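The bread baskets are coming back to Fullirdale. Starting in October, every table in the long room at the Costigan, the supper hall on the mill side of town, will get its own woven basket again, and the first ones have been out of the storage room this week for sorting and stacking.

Anyone who ate at the Costigan before the kitchen closed for repairs will remember them — the rectangular ones that went up and down the tables full of rolls, then came back full of napkins and orange peel. They were put away when the hall switched to paper bags, and plenty of regulars have been asking about them ever since. Now they get their wish!

"I must have been asked 15 times in one evening," said Dougal Strachan, who runs the supper nights. "People love the food, but they really love having something nice to pass around."

The collection comes to 177 baskets in all, in two main colors. The dark brown ones will go on the supper tables, and the orange-tan ones will hold fruit and jam jars at the Saturday-style breakfast counter, which the hall plans to open at 8 in the morning through the colder months. For storage, the two colors go together as pairs, brown inside tan, and that saves a remarkable amount of shelf space.

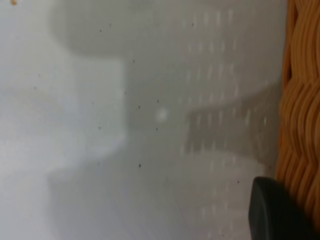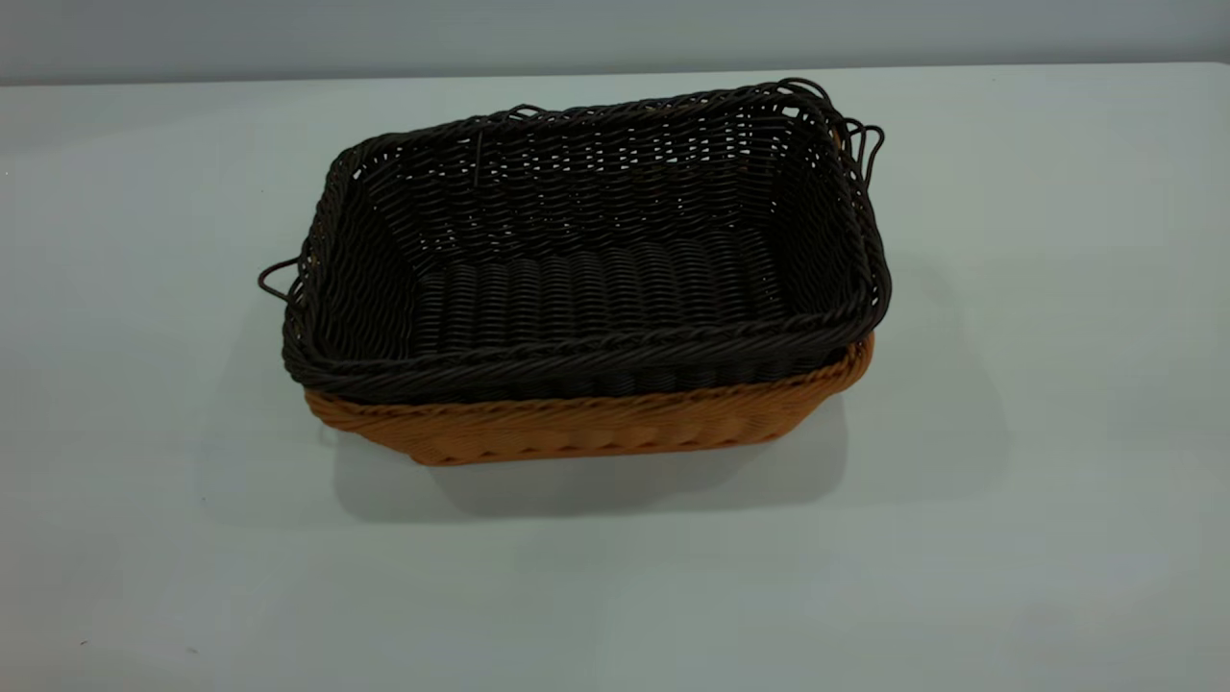
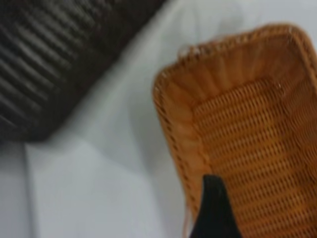
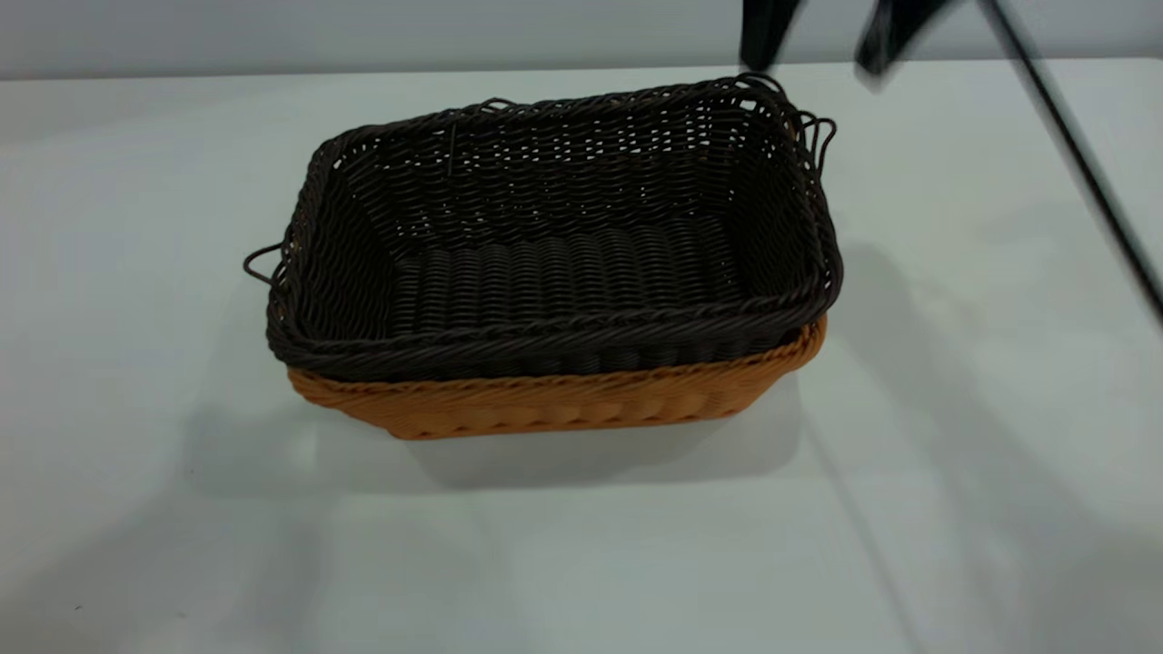
Sorting has turned out to be a bigger job than planned, and a surprisingly enjoyable one. Each basket gets a shake, a soft brush along the weave and a wipe with a damp cloth, and then it's left to air before it goes back on the shelf. Loose strands are tucked in where possible and trimmed where they can't be. So far 131 baskets have been passed as ready for the tables, and the rest are waiting for a second look.

Gerrit Michiels has taken charge of the mending. He learned basket work from an aunt when he was a teenager and has kept at it ever since, mostly on chairs and garden trays, and he was thrilled to get the call. His bench is at the back of the hall near the coat hooks, and visitors are welcome to stop and watch while he works.

"The rim is where you look first," Michiels said. "If the rim is sound, I can fix nearly anything else. I had one on my lap for a whole afternoon and I'd have happily started another."

Baskets that can't go back to food service will still be put to use. The Pelluvov yarn shop on the corner has asked for a dozen to hold wool, and the children's reading room wants several for picture books and puppets. A few of the smaller ones may end up by the front door for gloves and hats, which always seem to wander off on supper nights.

The hall is also sewing new liners. The fabric is plain cotton from Skallulano, bought as one big roll, and the plan is to cut 200 squares so there are always clean spares while the others are in the wash. The sewing evenings start at 6:30 and run until the tea is gone. Beginners can start with straight hems, and there are four machines set up already, though anyone who prefers their own is welcome to bring it along.

The first supper with the baskets back on the tables will be potato soup, seeded rolls and baked apples, with a second soup for those who don't eat dairy. Seats can be reserved at the front desk, and Strachan suggests coming early. The rolls come out of the oven at 5:45, and they will go straight into the baskets.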